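The operations manager at Cidlow had a quote for a bin-picking cell on her desk for most of the summer, and she still hasn't signed it. "The arm is the cheap part of the conversation," she told me. "Ask what happens in March, when the grippers need replacing and the integrator is on another job."

Cidlow packs mixed orders out of Tultville, small goods mostly, nothing that stacks. The vendor's proposal promised 156 picks an hour. She wanted to know on which items. "They sent a video of boxes. We don't sell boxes."

She has since asked for trials on a jumble – soft things, things in clear plastic, things lying half under other things – and for the failures to be written down along with the picks. 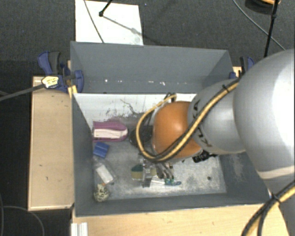
At Tadwood they went ahead last year, and the word from there is that the hardware line in the budget held up fine while the one marked "integration" doubled. The advice was to get a day rate in writing and to price spare cables and fingers before anything else.

She has heard much the same from Arroyo, where 2 cells run on one shift. Her own draft now sets aside roughly 3,000 dollars a year for gripper parts, a figure the vendor called generous. "He would," she said. "He isn't the one stopping the line."

Would she buy if the trial goes well? She thought about it. "I'd rent one. If it gets through 1,000 of our own items without somebody walking over to help it, then we can talk about buying."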